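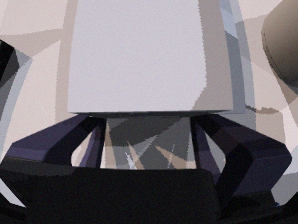

Teston 시뮬레이션 렌더링. 그리퍼 손가락 바로 위에 밝은색 블록.

Teston 자주 묻는 질문
12월 업데이트분까지 반영. 빠진 거 있으면 지원 게시판에 남겨주세요. 급하게 쓴 답변도 있어서 나중에 다듬습니다.

[구매 전]

Teston이 뭔가요? 하드웨어도 오나요?
하드웨어 안 갑니다. 소프트웨어예요. 그리퍼 작업용 시뮬레이션 패키지. 물리 엔진 + 렌더러 + 장면 묶음 + 기록 도구. 결제하면 다운로드 링크랑 라이선스 키가 메일로 갑니다. 박스 기다리시는 분 가끔 계신데 박스 없어요.

로봇 팔이 없어도 쓸 수 있나요?
네. 팔 없이 쓰는 고객이 더 많습니다. 나중에 실물로 옮기실 거면 Galov 브리지를 따로 추가하세요. (아래 연동 항목 참고)

장면이 몇 개 들어 있나요?
기본 묶음 700개. 탁자 위 작업이 대부분이고 선반, 서랍, 컨베이어 쪽이 조금. 블록 집기, 쌓기, 끼우기, 밀기, 뒤집기 등등. 목록은 다운로드 페이지에 있는 표를 보세요. 이름순 정렬이 좀 이상한데 알고 있습니다.

그리퍼 종류는?
11종. 두 손가락 병렬형, 링크식 적응형, 흡착형 포함. 다섯 손가락 손은 없음. 문의가 꽤 오는데 일정 잡힌 건 아직 없어요.

가격이 어떻게 되나요?
연구실 라이선스 연 3735유로. 부가세 별도. 좌석 수 제한은 없고 같은 기관, 같은 부서 안에서만. 학생 개인용은 무료인데 장면 묶음이 작은 버전입니다. 기업용은 견적 요청 주세요. 기업용 가격은 메일로만 드려요, 게시판에 물어보셔도 답 못 드립니다.

원화 결제 되나요?
카드는 됩니다. 카드사 환율로 빠져나가요. 세금계산서 필요하면 총판을 통하셔야 하고 이 경우 키 발급이 며칠 늦어집니다. 결제 전에 먼저 연락 주세요. 결제하고 나서 돌려달라고 하시면 서로 번거로워요.

체험판 있어요?
있습니다. 기능 제한 없고 저장만 막혀 있음. 그러니까 돌려보고 화면 보고 속도 재보는 건 다 되는데 데이터셋 내보내기가 안 됩니다. 체험판에서 만든 설정 파일은 정식판으로 그대로 넘어가요.

[설치]

설치 얼마나 걸리나요?
약 10분. 네트워크가 느리면 더 걸립니다. 장면 묶음 용량이 커서요. 기본 프로그램만 먼저 깔고 장면은 필요한 것만 받는 방법도 있습니다. 설치 화면에서 "나중에 받기" 선택.

운영체제는?
리눅스 권장. 윈도우는 되긴 되는데 병렬 실행이 느립니다. 맥은 뷰어만. 맥에서 학습까지 돌리려고 하시는 분들 계신데 지원 안 합니다.

그래픽카드 꼭 있어야 하나요?
물리 계산만이면 없어도 됨. 이미지까지 뽑으려면 있어야 합니다. 없는 서버에서 렌더링 켜면 에러 없이 엄청 느려지기만 해서 고장으로 오해하는 경우가 많음. 시작 로그 맨 윗줄에 장치 이름이 뜨니까 거기부터 확인해 주세요.

라이선스 키가 안 먹어요
대부분 복사할 때 뒤에 공백이 붙은 경우. 그다음으로 많은 건 학교 프록시. 프록시 뒤에서는 오프라인 인증 파일을 쓰세요. 계정 페이지 > 장치 > 오프라인 인증. 그래도 안 되면 키 앞 네 자리만 적어서 문의 주세요. 키 전체를 게시판에 올리지 마세요 제발. 올리시면 바로 폐기하고 새로 발급해 드립니다.

컨테이너로 배포되나요?
네. 이미지 주소는 계정 페이지에 있어요. 태그는 버전 번호를 꼭 지정하세요. latest로 받아서 쓰다가 실험 중간에 버전이 바뀌었다는 문의가 계속 옵니다.

[화면과 렌더링]

기본 카메라 시점이 그리퍼랑 너무 가까운데요
설정 파일에서 바꾸면 됩니다. view 항목에 위치, 각도, 화각 다 있어요. 고정 시점이랑 그리퍼 시점을 동시에 기록하는 것도 됩니다. 대신 용량이 그만큼 늘어남. 그리퍼 시점에서는 손가락이 화면을 많이 차지하는 게 정상입니다.

물체에 무늬나 글자가 없는 게 많네요. 원래 그런가요?
네. 기본 블록류는 단색 재질이에요. 무늬 넣고 싶으면 텍스처 폴더에 파일 넣고 재질 이름 연결. Zawadzka 묶음에는 무늬 있는 물체가 들어 있습니다. 별도 구매고요.

그림자 경계가 너무 딱딱해요. 톱니처럼 보이는 부분도 있고
기본값이 빠른 그림자라서 그렇습니다. shadow_quality를 high로. 부드러워지는데 속도가 떨어져요. 학습용으로는 대부분 기본값 쓰십니다. 논문 그림이나 발표용이면 올리세요. 겹치는 그림자가 많은 장면은 광원 개수를 줄여도 꽤 깔끔해집니다.

조명이랑 배경색 무작위로 바꿀 수 있나요?
됩니다. 광원 위치, 밝기, 색, 바닥색, 물체색 각각 범위 지정. 시드 고정하면 같은 순서로 다시 나옵니다. 단 드라이버 버전이 다르면 픽셀 값이 미세하게 다를 수 있어요. 좌표값은 안 바뀝니다.

그리퍼 색도 바뀌나요?
기본은 꺼져 있음. randomize_gripper 켜세요. 어두운 색 그리퍼에서만 학습하고 밝은 실물에 옮겼다가 성능이 떨어졌다는 사례가 있어서, 실물로 가실 거면 켜는 쪽을 추천.

깊이 이미지랑 분할 마스크도 나오나요?
둘 다. 컬러랑 같은 시점, 같은 해상도로 나옵니다. 마스크는 물체 단위가 기본이고 부품 단위도 가능. 손가락 링크를 안쪽 바깥쪽 따로 구분하고 싶으면 부품 단위로 바꿔주세요.

[물리]

물체가 손가락 사이에서 떨려요
접촉 강성이 너무 높거나 스텝이 너무 큰 경우. 스텝부터 줄여보세요. 그래도 떨리면 마찰값 확인. 큰 블록은 질량을 기본값 그대로 두면 비현실적으로 무거워지는 문제가 지난 버전에 있었고 지금은 고쳐졌습니다. 옛날 설정 파일을 그대로 쓰면 문제도 그대로 따라옴. 변환 도구 한 번 돌려주세요.

손가락이 물체를 뚫고 들어가요
충돌 형상이 단순화 모드일 가능성이 큽니다. collision: exact. 느려지긴 하는데 뚫림은 거의 없어집니다. 전체 장면에 다 걸지 말고 손가락이랑 대상 물체에만 거세요.

그리퍼 폭보다 큰 물체도 넣을 수 있나요?
넣는 건 자유. 잡는 건 당연히 별개고요. 밀기나 기울이기 과제는 일부러 큰 물체를 쓰기도 합니다. 과제 생성기에서 크기 검사를 꺼야 경고가 안 떠요.

천이나 케이블 같은 부드러운 물체는?
케이블은 됩니다. 천은 시험 기능. 가끔 터져요(말 그대로 메시가 사방으로 날아감). 보고해 주시면 고치는 중인 목록에 넣겠습니다.

[연동]

Galov 브리지가 뭐 하는 건가요?
Teston에서 쓰던 제어 명령을 실물 컨트롤러로 넘겨주는 프로그램. 별도 구매. 지원 컨트롤러는 Galov 페이지에서 확인하세요. 저희 쪽 목록은 업데이트가 늦습니다. 처음 연결할 때는 속도 제한 켠 상태로, 비상 정지 손 닿는 데 두고 하세요. 이건 꼭.

파이썬 말고 다른 언어는?
C++ 있음. 문서가 파이썬보다 빈약한 건 인정합니다. 예제 코드는 두 언어 다 들어 있어요.

데이터 내보내기 형식?
설정에서 고를 수 있습니다. 프레임별 이미지 + 상태값 파일이 기본. 한 에피소드를 파일 하나로 묶는 것도 됨. 자체 형식 필요하면 변환 스크립트 예제를 고쳐 쓰시면 되고, 고치다 막히면 게시판에.

[사용 권한]

Teston으로 만든 데이터셋 공개해도 되나요?
됩니다. 이미지, 상태값, 학습된 모델 다 고객 소유. 안 되는 건 장면 파일 원본이랑 3D 모델 재배포. Zawadzka 묶음은 조건이 조금 달라서 출처 표기가 필요합니다. 표기 문구는 묶음 안 텍스트 파일에 있어요.

논문에 화면 캡쳐 넣어도 돼요?
네 허락 안 받으셔도 됩니다. 버전 번호만 적어주시면 감사.

학생이 졸업하면 키는?
연구실 키면 연구실에 남습니다. 관리자 계정에서 장치 해제만 해주세요. 안 하고 가신 분이 많아서 장치 목록이 꽉 차는 연구실이 있음.

[환불·지원]

환불 규정은?
정식판 키를 한 번도 활성화하지 않았으면 전액. 활성화 후에는 어렵습니다. 그래서 체험판 먼저 써보시라고 계속 말씀드리는 거예요. 중복 결제는 활성화랑 상관없이 바로 처리해 드립니다.

개발사는 어디고 문의는 누구한테?
개발, 판매 모두 Clotberg. 기술 지원 담당은 Dalia Kļaviņa. 영어로 쓰시면 답이 빠르고 한국어도 받습니다, 번역 거치느라 조금 늦을 뿐. 문의하실 때 버전 번호, 설정 파일, 시작 로그 세 개 같이 첨부해 주세요. 로그 없이 "안 돼요"만 오면 저희도 로그부터 다시 여쭤보게 됩니다.

전화 지원은?
기업용만. 오후 3시 이후 연결이 잘 됩니다.

교육 세션 있나요?
온라인으로 있어요. 연구실 라이선스에 한 번 포함. 설치부터 첫 데이터셋 내보내기까지 같이 해봅니다. 일정은 계정 페이지에서 신청하시고 녹화본은 참석자한테 따로 보내드려요. 화면 공유로 진행하니까 미리 설치는 해두고 들어와 주세요. 설치하다가 시간 다 간 적이 있어서요.

업데이트 하면 기존 실험 결과가 달라지나요?
물리 쪽이 바뀐 버전이면 달라질 수 있습니다. 변경 내역에 "물리" 표시 있는지 보세요. 이전 버전도 계속 받을 수 있게 해뒀으니 진행 중인 실험은 끝내고 올리시는 걸 권장합니다. 두 버전 같이 깔아두는 것도 되고요, 폴더만 다르게 잡으면 됨니다.

다음 버전에 뭐 들어가나요?
천 물체 안정화, 윈도우 병렬 실행 개선. 나머지는 미정. 날짜는 못 드려요.

관련 페이지: 설치 안내 | 장면 목록 | 변경 내역 | 라이선스 전문 | 문의하기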